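Elaheh Ansari
Apr 30, 2023

1/ Some notes on bench layout for small glassware, black cloth version. Short thread.

2/ The cloth first. Clear glass and clear acrylic both disappear on a white top. On black, the rims and cut edges show up as thin bright lines, and you can find a tube without patting around for it.

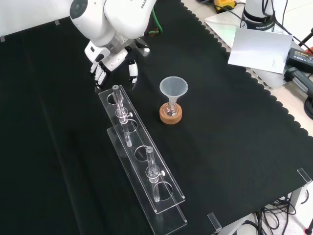 3/ Tubes go in an acrylic rack, an upper plate with round holes over a flat base. I leave a free hole between tubes when there's room. Knuckles need the clearance more than the rack needs to be full.

4/ Collars: small clear ones on the tubes. The knob should face the side you reach from. Gholamreza Rostami tightens his until they squeak. I stop when the tube no longer slides.

5/ Round-bottom flasks don't stand up by themselves, so they get a cork ring. Mine came from Makeo in September, 2 in a bag. Match the ring to the flask: too wide and the flask tilts, too narrow and it perches.
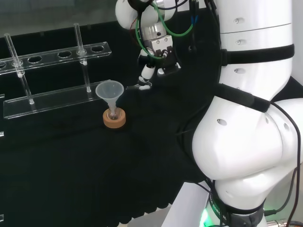

Funnel, flask and cork ring, just right of the rack.

6/ Order of assembly:

Ring flat on the cloth, no fold underneath.

Flask into the ring, neck up.

Funnel last, stem into the neck. 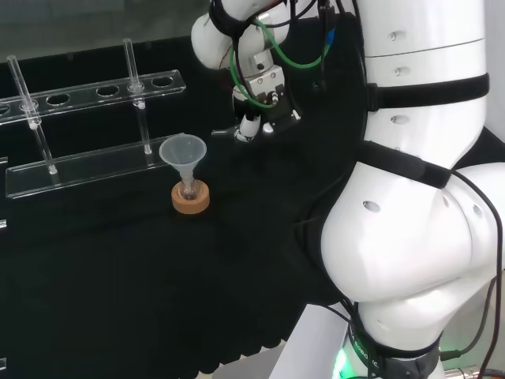

7/ Spacing. I set the flask near the end of the rack so a tube travels a short distance over the cloth. My old layout had 220 mm between them and I dripped on all of it.

8/ The scoop gets its own side, away from the glass. Handles catch on funnel rims. 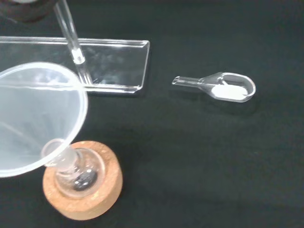 9/ A plastic funnel is fine for water and salt solutions. For solvents, check the resin before you pour. The same goes for acrylic racks, which craze if you wipe them down with acetone.

10/ Cloth goes in the wash without softener. Lint next.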